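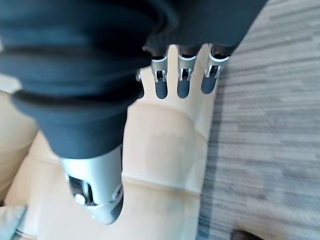 # filtden-crossings

Speed and crossing counts for the school end of Filtden, put together after the second car went through the fence on Kolář Street. Residents kept asking for the raw numbers so here they are. Not pretty.

Last update: June 15, 2024

## Whats in here

- `counts.csv` – one row per vehicle, 3000 rows
- `crossings.csv` – people on foot, 972 rows, hand tallied
- `complaints.csv` – 301 letters and emails to the town, names stripped
- `sites.csv` – where the tubes and the tally folks were

Separator is a semicolon. Times are local, 24 hour. Speeds in mph, already rounded by the counter, can't get the decimals back.

## Columns (counts.csv)

| column | notes |
|---|---|
| site | K1, K2 or B1. B1 is the Bronotow Road side |
| t | time of day |
| dir | in / out of town |
| mph | blank = tube missed the second axle |
| class | car, truck, bus, other. "other" is mostly bikes |

## Known problems

- K2 tube came loose overnight. Ismail re-taped it in the morning. Rows from the gap are just missing, not zero
- B1 has `dir` flipped for the first 28 rows. Left as is, fix on your end
- School was out for part of the count. So mornings are low, don't use them to argue the street is quiet
- crossings.csv: two people tallied, they dont agree on what a group is. Nouhaila counted each kid, Henrik counted a group as one at first and then switched. See `tally_by`
- complaints.csv has repeats, some people wrote in a lot

## Loading

```
import pandas as pd
d = pd.read_csv("counts.csv", sep=";")
d = d.dropna(subset=["mph"])
```

## Please don't

Try to match complaints to houses. Street numbers are gone but a couple of the letters are pretty specific. If you spot somthing that gives a person away, tell Inna and we'll pull the row.

## Who

Inna Palamarchuk – cleanup, this file
Nouhaila Berrada, Henrik Teuber – tallies
Ismail Amrani – tubes
Younes El Khatib – letters, scanning

Counters on loan from Fluvument, they go back end of June.

## TODO

- site map
- fall recount, with school in
- ask town for the crash reports again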